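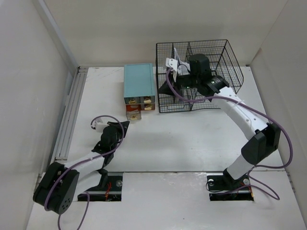
第4章 抽屉柜与网篮的摆放和使用

本章适用于Lelix桌面抽屉柜(浅蓝色)和Travside黑色网篮。两件物品可以单独使用,也可以放在同一台面上配合使用。开箱和配件核对见第3章,保修条款见第7章。

4.1 摆放之前

开始之前请准备:干软布一块,中性清洁剂少许,卷尺一把,铅笔一支,低黏性标记胶带一卷。随箱附有防滑垫和标签纸,装在抽屉柜最下层的抽屉里,请先取出再搬动柜体。

1. 清空台面上准备摆放的区域。台面上如有型材、导轨、长尺一类的长条物件,先确认它们是否固定在台面上。没有固定的,移到一侧放稳。

2. 用干软布擦去台面上的灰尘。台面有油污时,用沾了中性清洁剂的布擦拭,再用清水布擦一遍,等台面完全干燥。

3. 用手掌在台面上来回摸一遍,检查有无凸起、残胶或螺钉头。残胶会使防滑垫贴不牢,应先去除。

4. 检查台面是否由两块板拼成。拼缝两侧常有细小的高低差,肉眼不一定看得出来,可将卷尺的金属头沿拼缝垂直方向拖过,有卡顿即为有高低差。

5. 确定抽屉的开启方向。抽屉完全拉开后,前方还应留出一只手的活动余地。

注意:浅色台面上的旧擦痕和污渍不影响安装。请勿为了去除擦痕使用钢丝球或去污粉,台面打毛之后更容易积灰。

4.2 选定位置

抽屉柜和网篮一般放在台面后部,靠近后墙,把台面前部留给日常操作。靠墙摆放时注意下列几点。

(1)柜体背面与墙面之间留一指宽的空隙。空隙用于通风,也便于日后把柜体抬起移动。

(2)柜体不要压在拼缝上。四个支脚应落在同一块板上。确实避不开拼缝的,按4.4节调平。

(3)网篮不要放在抽屉的正前方。网篮可以放在柜体旁边,边缘与柜体侧面保持少许距离,取放物品时不会碰到柜面。

(4)台面上有开槽、线缆孔或嵌入式安装座的,柜体和网篮都应避开。支脚卡入槽内会使柜体倾斜,小件物品也容易从槽口掉下去。

(5)线缆应从柜体外侧绕行。不要把线缆压在支脚下,也不要从网篮的网眼中穿过。

(6)台面上有会活动的设备时,柜体和网篮必须放在设备的活动范围之外。活动范围以该设备自身的说明书为准。

注意:浅蓝色柜体长期受阳光直射会褪色。靠窗的台面请选择背光一侧,或在窗上加装遮光帘。

位置选定以后,用铅笔在台面上轻轻标出柜体的四个角,再把标记胶带贴在铅笔线外侧。铅笔线在安装完成后可用橡皮擦去。

4.3 安放抽屉柜

小心:抽屉装有物品时不要搬动柜体。抽屉可能滑出,砸伤手脚。

1. 取出全部抽屉。将抽屉拉到底,前端稍微上抬,继续向外拉即可取下。各层抽屉请按原来的顺序排开,不要混放。

2. 将柜体侧放在软布上,露出底面。

3. 撕去防滑垫背面的离型纸,贴在四个支脚的位置上。每片用拇指按压数秒。

4. 静置片刻,然后双手托住柜体两侧的下缘,将柜体竖直抬起,放到胶带标出的位置。不要在台面上拖动柜体,拖动会把刚贴好的防滑垫推歪,并在台面上留下黑色印痕。

5. 从上方和侧面各看一次,确认柜体与后墙平行。

6. 从最下层开始,依次装回抽屉。抽屉后端先放入导槽,保持水平,向里推到底。装好后来回拉动两次,应无明显阻力。

7. 撕去标记胶带。

如果某层抽屉推不到底,先不要用力。取下该层抽屉,检查导槽里有无包装泡沫的碎屑,再检查抽屉是否放错了层。Lelix抽屉柜各层抽屉外形相近,但底面印有层号,装错层时通常会在最后一小段卡住。

4.4 调平

台面平整时无需调平。下列情况需要调平:按压柜顶一角时柜体晃动;抽屉关上后自行滑开;柜体跨在台面拼缝上。

1. 取出全部抽屉,空柜留在原位。

2. 轮流按压柜顶的四个角,找出悬空的支脚。

3. 在悬空的支脚下垫入随箱附带的调平片,每次一片。

4. 再次按压四个角。仍有晃动的,再加一片。同一支脚下最多叠放三片,超过三片时请换一个位置。

5. 装回抽屉,将最上层抽屉拉出一半后松手。抽屉停在原处,说明前后方向已经调平。

注意:不要用折叠的纸板代替调平片。纸板受压后会逐渐变薄,几个星期后又要重新调整。

4.5 安放网篮

Travside网篮出厂时已经成形,不需要组装,但边缘和底部需要检查。

1. 用干布沿篮口擦一圈。布被钩住的地方可能有毛刺,请先停止使用,并按第7章联系更换。

2. 将网篮放在台面上,轻推四周,检查底部是否贴合。底部略有变形时,可以双手扶住对边,向相反方向轻轻扳正。

3. 需要垫底的,裁一块与篮底同样大小的薄毡或橡胶垫放在篮内。网眼较密,但细小的螺钉、针头和笔芯仍可能露出,存放这类物品必须垫底。

4. 将网篮放到选定的位置,与抽屉柜保持少许距离。

网篮单件的建议承重为1,000克,指物品均匀铺开时的重量。把全部重量集中在一侧会使网篮倾斜,篮口也会慢慢变形。

小心:不要把网篮叠放在抽屉柜顶上再装重物。拉开上层抽屉时柜体重心前移,网篮可能滑落。

4.6 物品的分配

抽屉适合放不常用、怕灰、容易散落的小件。网篮适合放随手要用、体积稍大、需要看得见的物品。下面的分配方法供参考,可按自己的工作内容调整。

放入上层抽屉:
笔、标签纸、小剪刀、卷尺
每天都会用到的小工具

放入中间各层抽屉:
按规格分袋的螺钉、螺母和垫片
扎带、热缩管、胶带
备用的支脚垫和调平片

放入最下层抽屉:
较重的工具
说明书、合格证和备用钥匙

放入网篮:
软布、手套
正在使用的线卷
尚未归类的零件,下班前清空

不要放入抽屉或网篮:
未拧紧盖子的液体
刚使用过、尚未冷却的电烙铁或热风枪头
没有护套的刀片
电量耗尽后外壳鼓起的电池

重物放下层,轻物放上层。各层抽屉不要装得高过抽屉侧板,否则关闭时物品会顶住上一层的底面,下次就拉不开了。万一已经顶住,请取出上一层抽屉,从上方把物品压平,不要硬拉把手。

4.7 分隔与标签

抽屉内部可以使用Chou系列分隔片。分隔片需另购,订货编号103,能够用剪刀裁短。

1. 量出抽屉内部的宽度,分隔片应比量得的宽度短一点,留出弯曲的余地。

2. 沿分隔片上的压痕裁剪。

3. 两端对准抽屉内壁的浅槽,从上往下插到底。

4. 先放物品,隔一两天再决定是否固定。实际使用中往往还要挪动一两次。

标签贴在抽屉正面的左上角,各层统一。写标签时建议使用油性笔,字数尽量少,写物品的名称和规格即可。内容经常变动的抽屉,可以先贴一层透明胶带,再把标签贴在胶带上,更换时不留残胶。

网篮的网面贴不住标签。可将标签写在硬纸片上,打孔后用扎带系在篮口。扎带的尾端要剪平,剪口朝向篮内。

注意:标签不要跨贴在两层抽屉之间。

4.8 日常整理

每次离开台面之前:

1. 关好所有抽屉。半开的抽屉容易勾住袖口和线缆。

2. 把散放在台面上的小件放回抽屉,暂时不知道归属的放入网篮。

3. 擦净台面前部。

每周一次:

1. 清空网篮,把篮内的物品归入相应的抽屉。

2. 提起网篮,擦拭篮底和台面接触的地方。网篮底下会积存细屑,长期不清理会磨花台面。

3. 检查柜体与后墙之间的空隙,取出掉进去的纸片和零件。

4. 检查线缆是否被支脚压住。

每半年一次:

1. 取出全部抽屉,用软毛刷清扫导槽。

2. 检查防滑垫。边缘翘起、发硬或移位的,应整组更换,不要只换一片。

3. 按4.4节的方法重新检查是否晃动。

4. 清点抽屉里的存货,丢弃过期的胶水和干掉的笔。半年检查可以安排在年中和12月,后一次正好与年终清点一起做。

4.9 清洁

抽屉柜:用拧干的软布擦拭,再用干布擦干。顽固污渍可用中性清洁剂。不要使用酒精、丙酮或稀释剂,这些溶剂会使浅蓝色表面发白发黏。把手周围容易积手汗,擦拭时多擦一遍。

抽屉内部:倒出物品后用毛刷清扫,再用湿布擦拭。必须完全干燥后才能放回金属零件。

网篮:用软毛刷沿网眼方向刷去灰尘。需要水洗时,洗后立即擦干,倒扣在布上晾置。不要放入洗碗机,不要用硬毛刷来回刷网面。表面如有划伤露出底材,应避免再沾水。

防滑垫:可直接擦拭,不要浸泡。

4.10 移动位置

1. 清空网篮,移到一旁。

2. 取出全部抽屉,按顺序排开。抽屉里的物品可以不倒出,但要平端,每次只拿一层。

3. 双手托住柜体两侧的下缘,竖直向上抬。防滑垫粘住台面时,先将柜体一侧略微抬起,用薄塑料片从垫下慢慢划过。

4. 旧位置上留下的痕迹用中性清洁剂擦除。

5. 在新位置重复4.2至4.5节的步骤。

台面两侧有侧墙的,搬动时先向前移出,再左右移动,以免柜角刮伤墙面。墙面颜色浅,浅蓝色的擦痕会比较明显,轻微的可用橡皮擦去。

4.11 常见问题处理

现象:抽屉拉出时发涩。
处理:取下抽屉,清扫导槽。仍然发涩的,用干布沾少量蜡擦导槽底部。不要加油,油会粘灰。

现象:抽屉关上后又滑开。
处理:柜体前低后高,按4.4节在前侧支脚下加调平片。

现象:柜体随抽屉一起被拉动。
处理:擦净防滑垫和台面。柜内物品太少时柜体较轻,可将较重的工具移到最下层抽屉。

现象:同时拉开几层抽屉时柜体前倾。
处理:立即扶住柜顶,由上到下逐层推回。以后每次只拉开一层。

现象:网篮放不平。
处理:先看底下是否压着线缆或碎屑,再检查篮底是否变形。

现象:小零件从网眼漏出。
处理:加垫底,或者改放到抽屉里。

现象:标签脱落。
处理:擦去贴标处的手汗和灰尘,干燥后重贴。

现象:支脚垫在台面上留下印痕。
处理:用中性清洁剂擦拭。印痕较深的可能无法完全去除,可在新位置加铺一层薄垫板。

4.12 备件

分隔片(Chou系列):103
防滑垫,整组:1,009
调平片,一包:1,123

备件由Tirkow供应。订购时请写明抽屉柜的颜色和购买年份,早期批次的支脚稍窄,所用的防滑垫尺寸不同。层号磨损看不清的抽屉,请附上抽屉正面和底面的照片。

本章修订日期:2019年4月10日,星期三

下一章:第5章 抽屉锁的安装与更换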